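Home | Checklists | Front Desk | Stockroom | Contact

FRONT DESK AND CARD STATION - WALK-THROUGH CHECKLIST
Site: Navickas, ground floor
Month: April
Done by: Malathi Chacko, before opening
Marks: OK / FIX / N/A

1. Walkway in front of desk clear - OK
Mat was curled at one corner, flattened it. If it curls again it goes, don't tape it.

2. Extension cords - FIX
One still running behind the stool to the label printer. Trip hazard, same as last time. Needs a wall outlet or move the printer. Fasen has the ticket.

3. Desk edges and drawer fronts - OK
Small chip by the till drawer, sanded. Not sharp anymore.

4. Paper cutter - FIX
Blade guard loose. Took it off the desk, it's in the locked cabinet untill somebody tightens it. Use scissors for now.

5. Stock on upper shelf - OK
Nothing over 12 lb up there. Moved the Preluvetti gift boxes down, they were leaning.

6. Step stool - OK
Feet good, latch good. Keep it folded when not in use please.

7. Card sleeves and VIP cards - OK with comments
Went through these slowly because of the complaints. Check the sleeve for splits at the bend, check the card slides in without forcing, check the print is readable with the card still standing in the sleeve. Beige sleeves, white cards with the gold VIP lettering. Anything with a cracked fold or a raised edge comes out of the tray.

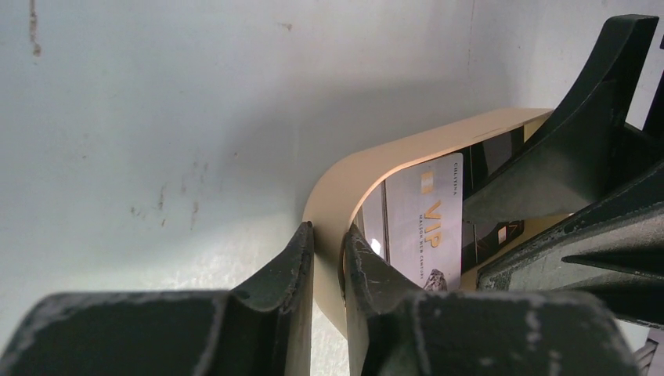

Pulled 6 sleeves for soft corners, put them in the reject envelope. Rest go back in the tray, open side up. Don't stack flat, they spring open and end up on the floor. Cards with COLTIVA and MAISON NEW CENTURY on them stay together, not in with the Nudedach ones - two people have already been handed the wrong card. New carton is marked 4000 on the side, too heavy for one person, split it before it goes on a shelf. Up to 200 at a time in the desk tray, no more, the drawer won't close right.

8. Card tray and dividers - FIX
Back divider has a burr on it. Caught my sleeve, could catch a finger. File it down or swap.

9. Lighting over desk - OK
Left tube flickers on start then settles. Keep an eye on it.

10. Fire extinguisher - OK
Tag current, pin in, pressure in the green. Coat was hanging on it. No coats.

11. Exit path to back door - FIX
Empty cartons agian. Flattened what I could, the rest need to go out today.

12. First aid box - OK
Low on small bandages. Added to the order.

Open items: 2, 4, 8, 11. Cartons first, then the cutter. Initial next to each one when done and leave the sheet on the clipboard - not in the drawer, I couldn't find the last one. M.C.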